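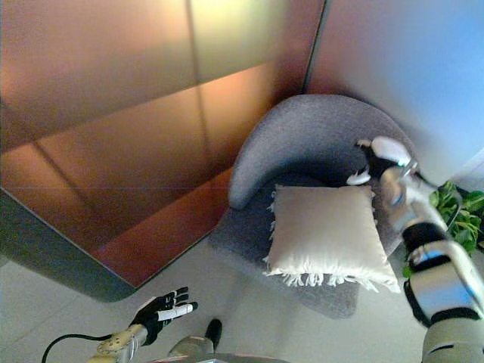

The gray tub chair in the copper corner, with the white fringed cushion settled against its back.

The Reading Corner at Idwood: A Small Gallery

Welcome, and thank you for stopping by the page! We have been meaning to put up a proper gallery of the reading corner since March, and every time we sat down to do it somebody moved a lamp or changed a cushion and we decided to wait until things were "finished." Well, things are never finished in a house like Idwood, so we are starting with a single picture and plenty of chatter to go with it, and more will be added underneath as the other rooms get their turn.

For anyone new, Idwood is the guest lounge at the quiet end of the Nunel building, past the coat hooks and the long shelf of jigsaw puzzles. People come in to wait, to read, to make a phone call they don't want to make in the hallway, or just to sit for a bit before heading home. It used to have a row of straight-backed chairs along one wall, the kind that are perfectly good for filling out a form and not much good for anything else. We wanted it to feel more like a living room, and the armchair was where we began.

About the chair

The shape is what sold us. We looked at a great many armchairs (more than any of us care to admit), and most of them had square arms that stuck out into the room and caught people on the hip. A tub chair takes all those corners away. The back comes around in one thick curve and turns into the arms without stopping, so you can sit in it straight, or a little sideways with your feet tucked up, and there is always something behind you. My favorite way is sideways, with a book propped on the arm and my shoes on the floor where I will trip on them later.

We went back and forth on the color for weeks. There was a strong party in favor of mustard and another in favor of dark green, and both looked lovely as little squares of cloth held up to the window. In the end it was the medium gray that won, mostly on account of everything else that goes on in that corner. The fabric has a fine weave with a bit of texture to it, which keeps it from looking like office furniture, and it gets along with whatever you set on top of it.

The order came through Tarawneh, and the paperwork had it down as item 2509, a number I can now recite in my sleep after so many phone calls about the delivery window. When it finally came, it would not go around the bend by the coat hooks on the first try, or on the second. We took the door off. I had always wondered whether that door came off easily, and now I know — it does not.

About the cushion

I will confess to being the one who picked the cushion, and I am still very pleased with it. It is square and white and fluffy, with plump corners, and it has a fringe of tassels that hangs down over the front of the seat and goes wherever it likes. A few wisps poke out at the side as well. There was some worry about putting white in a room where people drink coffee, and I do understand the worry, but a gray chair on its own can look a little serious, and the cushion cheers it right up.

If you come to visit, please do move it! It is there to be used. Some people put it behind the small of their back, some hold it in their lap, and at least one of our regulars likes it under the elbow for long novels. All we ask is that it goes back on the chair when you leave and doesn't end up on the floor, where the fringe picks up every crumb in the building. I give the tassels a gentle comb with my fingers when I pass by, and that seems to be all the grooming they need.

About the copper

Almost everybody who comes in for the first time mentions the shiny panel before they mention anything else. It belongs to the Konisness side of the building's makeover, and it was in place well before we had any furniture to put next to it. I was not sure about it in the beginning. I thought it would be cold, or glaring, or that we would all be wiping off fingerprints until retirement. The fingerprints part was fair, but I was quite wrong about the rest. It picks up the light beautifully, pale gold and cream toward the top and then deeper and deeper as you go down, through rose and copper to a burnt orange. It changes with the hour, too, and at four in the afternoon I have caught myself standing there with the watering can, doing nothing useful.

Even the plain wall beside it joins in, going from a soft peach near the panel to a light blue farther along. We had planned to hang a picture on that side, and had the picture chosen and the nail ready, and now we can't bring ourselves to do it. The picture is leaning up in my office, if anyone would like to come and see it.

Still to come

We have 2 more corners of Idwood to show you, the puzzle shelf and the window seat, and those will go up on this page once the window seat has its new cover. After that we would like to do the entry hall, although it will need a good tidy first, and probably somewhere better for the umbrellas.

A footstool has been suggested for the chair, and I would love to hear opinions. My own feeling is that something low and round would suit it, and that it should be light enough to push away with one foot when you want to get up. Others feel that a footstool would mean nobody ever gives up the seat again, and they may well have a point. There is a notepad on the puzzle shelf for suggestions, so please write yours down next time you are in, and sign it if you would like an answer.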